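Is the Valtico open day worth it with kids?

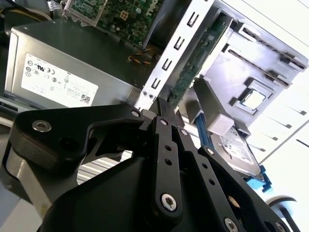 We've got 14 July free and mine are 7 and nearly 11. Do they let you near the robots, or is it all slides?

Rullamari
Went last year and loved it! They had an arm working at an opened-up desktop PC and you could stand right by the rail (my lad wouldn't budge). Get there early, the queue for the lift is awful.

Welta79
its ok. parking is a pain

Tuominen
Seconding Rullamari, but ring first about the demo times. Ours started late and we missed the second one. The café only takes cards.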